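Robotics club thread, because a few of you asked what we do all evening when there's no robot in the room

Short version: we're a student club, we meet in the back computer lab at Takville, and this term everything happens in simulation. The project is called Mersha. The goal is a pick-and-place program that listens to a plain sentence ("put the shard on the table") and does the right thing.

I joined in February knowing a bit of Python and nothing else. I am now the person who lies awake thinking about friction settings. I love it so much

So how it works. Every practice task is a little tabletop world. A table, a few objects, a sentence telling the arm what to do. We run a batch of them, go through the results together and argue about what to fix first (the arguing is the best part, bring snacks)

Our spring batch is 80 tasks. When I started, the program finished 13 of them. Thirteen! We cheered anyway, the week before it had been throwing the objects off the table

Last night's number was 55. I may have screamed in a computer lab

Most of that jump came from one boring change. We used to let it pick its grasp from a single look at the table. Now it looks, moves over, looks again and corrects. Costs us time on every run, totally worth it

The other big thing was shapes. We had practiced on blocks for weeks and got very proud of ourselves, and then one of our second-years loaded in a pile of awkward objects and the whole thing fell apart. Best thing that could have happened to us

Two of the tabletops we've been working with: 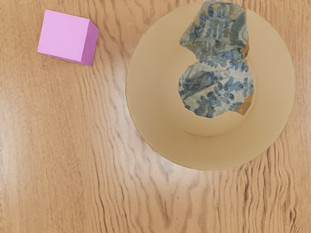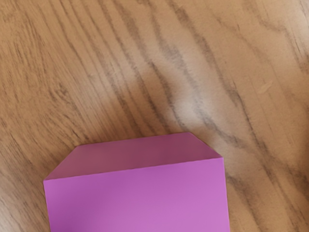
First one: pink cube, cream bowl, and a piece of broken blue-and-white pottery in the bowl. Second one: a pink envelope with its flap open. All simulated, wood grain included.

The cube is the friendly one. Flat sides, come straight down, close, lift. A new member can get a cube working in one evening and go home happy

The shard is a whole different animal. The outline goes in at the middle, so the narrow part is tempting to grab, but you also have to think about the rim of the bowl on the way down. We spent three meetings on approach angles alone and I would happily spend three more

And flat paper things... oh boy. There's hardly any height to get hold of. Our current idea is to slide it toward the table edge first and grab it from there. It's slow and a little silly-looking and I'm rooting for it with my whole heart

Someone asked if simulation is "cheating." I get it, I wondered the same thing. What I like is that first-years can try wild ideas without waiting in line for the one real arm we share with the Drudach team across the hall. You break something, you hit reset, you try again

It does lie to you sometimes though. Our contact settings were off for most of March and the gripper was holding things way better than it should have. We fixed the settings and our score dropped overnight. Painful meeting. Good meeting

Next up is the Cenuvov student challenge in May. The tasks are secret until the morning you compete, and the team that won last time finished with 71 points. I have that number on a sticky note on my laptop

To do before then: get the envelope slide working, speed up the second look, and teach it to tell "in the bowl" from "next to the bowl" every single time — it still mixes those up when the sentence gets long

If you're a student at Takville and any of this sounds fun, come by. We start at 6 p.m. and the door is propped open. You don't need to know how to code. Our best object modeler came over from the ceramics class and had never opened a terminal before this year

Okay, batch is running again, going to go stare at the progress bar. Will post the envelope results in this thread when I have them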